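Chapter 6
Hand-Held Gripper Kits: Selection and Acceptance

Terms used in this chapter: finger pad, wedge profile, housing, demonstration, episode, station, acceptance run, soft goods.

After working through this chapter the reader should be able to read a supplier's data sheet for a hand-held gripper kit, write an acceptance run for household tasks, and decide whether a kit should be bought outright or taken as a service.

6.1 The kit as a product

A hand-held gripper kit is sold as a set of parts and a set of promises. The parts are easy to list: two fingers, a housing, a camera, a mount, a charger and a case. The promises are harder to check. A supplier will state that demonstrations recorded with the kit can be used to train an arm fitted with the same fingers. The buyer has to find out how far that holds for the objects the buyer cares about, and the data sheet will seldom help, as most sheets are written around rigid parts on a flat bench.

The running case in this chapter is the Prendness kit, offered by Drevgate in two forms. The first is a purchase of the hardware with one year of software updates. The second, sold under the name Esteban, is a recording service in which the supplier's operators carry out the buyer's task list and deliver the episodes. The trials used bedroom and laundry tasks, with small items and folded cloth placed on a made-up mattress. 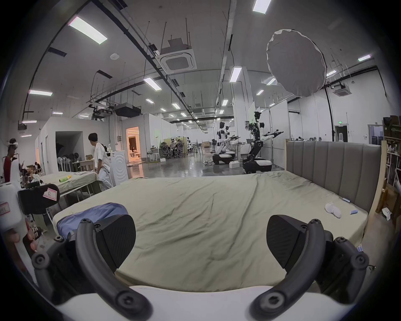
Vaida Mockus
Lead author, Chapters 6 and 7

6.2 What the data sheet covers

The Prendness sheet gives finger opening, mass, battery life and camera rate. It gives no figure for cloth. This is common in the trade. Grip force on a steel block says little about whether two finger pads will pick up one layer of a sheet, two layers, or the sheet and part of the mattress cover below it.

Three entries on the sheet deserve a second reading.

Finger shape. A wedge pad can be slid under an edge. It also tends to push light fabric ahead of it when the approach is too flat. The operator's approach angle therefore belongs in the task description.

Camera view. A wide lens keeps both fingers and most of the room in view, at the cost of strong bending toward the rim. Ask the supplier for the lens calibration file and confirm that it was made for the unit delivered – a file shared across a production batch is not enough for training work.

Mass. A kit that feels light for five minutes may be tiring after 300 episodes. Operators slow down and begin to rest the housing on the work surface between grasps, and both habits end up in the data.

6.3 Writing the acceptance run

An acceptance run is a fixed list of tasks carried out before payment is released. For the case in this chapter, Ivars Urbonaitė drew up a list of 14 tasks, each described in one sentence with a start state, an end state and a time limit. Typical entries were "move the sock from the sheet to the container" and "lift the near corner of the folded cloth and lay it back."

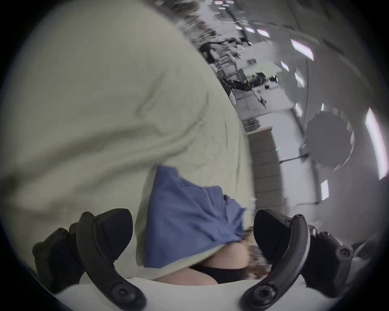

Cloth tasks should make up at least half of such a list when the intended use is domestic. They are also the tasks on which operators disagree most about success. The end state must be written so that a second person, looking only at the recording, would reach the same verdict. "Cloth folded" fails this test. "Two opposite corners within one hand width of each other" passes it.

The Drevgate run produced 2765 episodes, of which 93 percent were accepted on first review. Most rejected episodes fell into one of two groups: the grasp was hidden by the fingers at the moment of contact, or motion blur made the object hard to identify. Neither is a fault in the hardware. Both are affected by operator training, and the buyer should ask how much of it is included in the price.

6.4 Purchase or service

Purchase suits a buyer with a steady flow of new tasks and staff who can be trained once and kept. The service form suits a buyer with one closed list of tasks and no plan to extend it. The Ilton comparison method, set out in Section 6.6, puts both forms on the same footing by pricing each accepted episode. Recorded hours should not be used for this purpose, as they reward slow work.

Spare finger pads are often left out of the first quotation. Under the purchase form they are a running cost and should be entered as one. Under the service form they are the supplier's concern, but the contract should still state how worn a pad may be before it is changed.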